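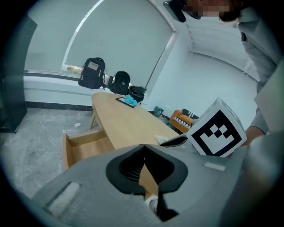

Skallilgate Table Clearing

Short recordings of clearing and wiping wooden tables, collected for Kotico.

Contents
473 recordings, split by task: clear, wipe, put away. Task names are in tasks.csv, one row per recording.

Labels
"Cloth" covers any fabric used on a tabletop. "Bag" includes backpacks. Drawers are marked open or closed at the first moment only.

Known problems
80 recordings have no end label. Fixes are planned for November.

Contact
Touran Ansari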